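4.3 Cloth, or where the afternoon went

I'll admit I went into the cloth trials expecting them to be the easy bit. We'd already had the arm stacking Omico tubs and putting cutlery into a drawer (Section 4.1), and a piece of cloth doesn't break, doesn't spill and doesn't mind being dropped. Ghassan Zoubi, who has been folding things with robots for a lot longer than I have, told me to wait and see.

The task is the same one you'd give a ten-year-old. There's a pile of small cloths on a table, all crumpled, and each one has to be picked up, opened out, folded in half twice and put on a stack. We ran 200 trials with the two-finger gripper and the Makinness controller, using the settings in Section 3, and we let the machine have up to 6 goes at finding a corner before we called the trial a failure. A human helper did the same job at the next table so that we'd have something to compare with.

Picking up is fine. I want to say that first, as older papers spend pages on it and I don't think it's the problem any more! The fingers close, some fabric ends up between them, and up it comes. The trouble is which fabric. A crumpled cloth offers you dozens of places to grab, and nearly all of them are useless if what you want next is a flat sheet. You want a corner, and then you want the corner next to it (not the one diagonally opposite, which gives you a sort of sad kite).

Fig. 7 shows the kind of state I mean. There is a corner right there, near the right finger, and any of us would go straight for it. The controller has to work out that it's a real corner and not a fold pretending to be one, and then decide what to do about all the stuff bunched up beside it.
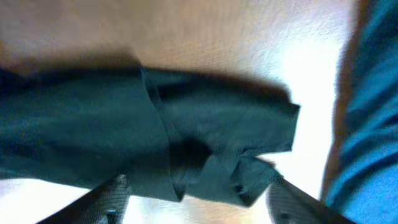 Fig. 7. Wrist view of a bunched green cloth at the gripper, with a squared-off corner hanging down on the right.

Lighting makes this harder than I'd allowed for. Strong light from one side leaves the creases dark and bleaches the table, and the wrist view is the only one the controller gets once the fingers are in close. It's soft when things are moving, too. We tried slowing the arm down (the whole of one Wednesday went on that), which gave us crisper views and a folding time so long that Tuncay Aksoy took to doing his marking next to the rig. We put the speed back up.

So how did it do? Of the 200 trials, 351 corner grasps were attempted in the first half alone, so you can see how much of the work is trying again. Failures came in two flavours. In one, the fingers took hold of two layers and the controller believed it had one, so the cloth came up as a lump and went down as a slightly neater lump. In the other, it found the first corner perfectly well and then lost track of the second while moving over to it, because the cloth had swung or slipped and the view no longer matched the plan. I find the second kind more worrying. You can fix the first with a better check after the grasp, and we're adding one, but the second is about keeping a picture in your head of something that changes shape every time you touch it.

Our helper, for what it's worth, hardly looked. She felt along an edge with her thumb until it ended, and there was the corner. I've watched the recording several times now and I'm fairly sure sight played a small part in it. Our fingers have a textured gripping surface but no sense of touch worth the name, and the Emgate pads we had ordered for September weren't ready in time for these trials.

Would I let it do my tea towels? Not yet. I'd let it carry the basket's worth to the table and leave them in a heap, and I'd let it put away a stack that someone else had folded. The bit in the middle still wants a person. Section 4.4 repeats the trials with the cloths laid flat to begin with, where the numbers are a good deal kinder to us.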